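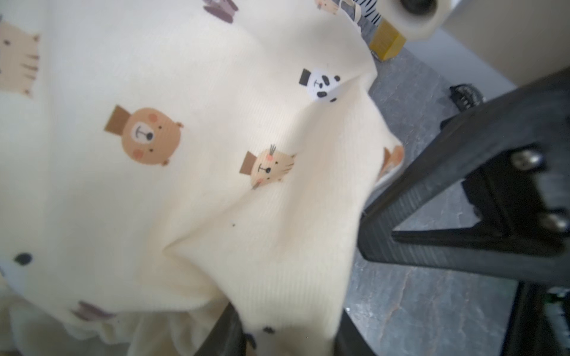

Do I have to iron ribbed knit before I fold it?

Skip the iron. Give the piece a light shake, lay it down with the ribs running straight up and down, and smooth it with your palms. Ribbed knit relaxes by itself once it's flat, and pressing it hard with a hot iron can squash the ribs.

I get asked that one a lot (hi, Iolanda Quintana, who has now emailed me twice about it!) so I figured I'd finally write up how I fold and store knit baby things and the leftover yardage I keep for sewing more of them. I have a weakness for animal prints. Bears in hats, cats in hats, pandas in hats, I will buy it all, and then it has to live somewhere in a small apartment in Pistville with one decent closet.

What you need

A flat surface bigger than the fabric. I use the bed, but a table is easier on your back.
A piece of stiff cardboard, cut a bit narrower than your shelf is deep.
A bin or drawer with straight sides. Mine is a Praseo one with a lid I never use.
Masking tape and a pen.

Step 1: Find the ribs

Look closely and you'll see fine lines running the length of the fabric. Those are your guide. Cut edges on knit are almost never straight, they curl and wander, so if you line up the edges you'll end up with a twisted fold and a lump in the middle. Line up the ribs instead and let the edges do what they want.

Step 2: Lay it out without pulling

Ribbing stretches sideways like crazy. If you grab two corners and yank, the little faces on a print go wide and squashed and you'll fold it that way. I pick it up from underneath, with my forearms, and sort of pour it onto the bed. Then I pat it out from the center. Pat, don't tug.

Step 3: First fold

Bring one long side over to meet the other, print side out. I like print side out so I can tell what I've got when I open the drawer. My mother folds hers in to keep the dust off, and hers do look nicer than mine, so pick your side.

Run the flat of your hand along the fold once. Don't crease it sharply.

Step 4: Wrap it on the card

Set the cardboard at one short end and turn it over and over, keeping the fabric just snug. When you reach the end, tuck the last few inches under. No pins! Pins leave holes in rib knit and I have ruined a perfectly good pair of leggings' worth of fabric finding that out.

For blankets and finished clothes, leave the card out. Fold in half, then in thirds, and stand it up in the drawer on its folded edge like a file.

Step 5: Label

A strip of masking tape on the card (never on the fabric) with the length and whether it's been washed. I prewash everything. If I haven't gotten to it yet, I write NO in big letters, and there's a cream one in the Hellström bag by the door that has said NO since November.

If it's already a wrinkled heap

Hang it over the shower rod while you take a hot shower, then start again at step 1. Move it along the rod halfway through so you don't get a line across the middle.

Next up is the sock drawer, if I can face it.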